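Ticket 224: viewer votes rejected during eviction window
Status: open
2 comments | 164 views

Reported by Finlay Rennie, Graldale support desk.

Text votes for the reality show's live eviction returned error 400 between 20:10 and 20:25. App votes were counted as normal. Zirkar gateway logs show the nominee codes were still last week's. The on-screen codes had been changed in July, but the gateway table was not reloaded.

Steps taken: reloaded the table, restarted the counter, sent test votes for each nominee. All accepted. Rejected texts are held in a separate queue and were not charged.

Still to do: confirm whether the held votes can be added to the eviction total.
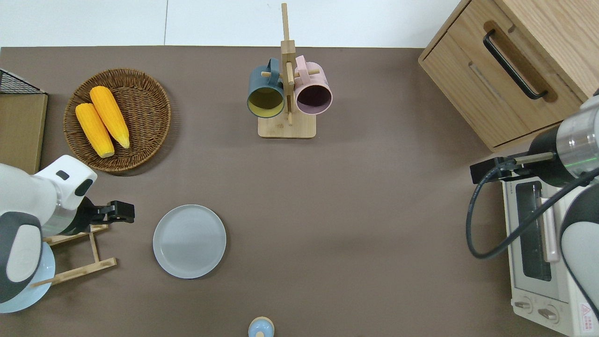

Styliani Giannakopoulos: Please don't release the queue yet. Some numbers voted again through the app, so duplicates need removing first.

Related tickets
Save vote shown as evict vote
Gonine app: nominee list blank
Live result page slow to refresh

We use cookies to keep you signed in. Accept | Settings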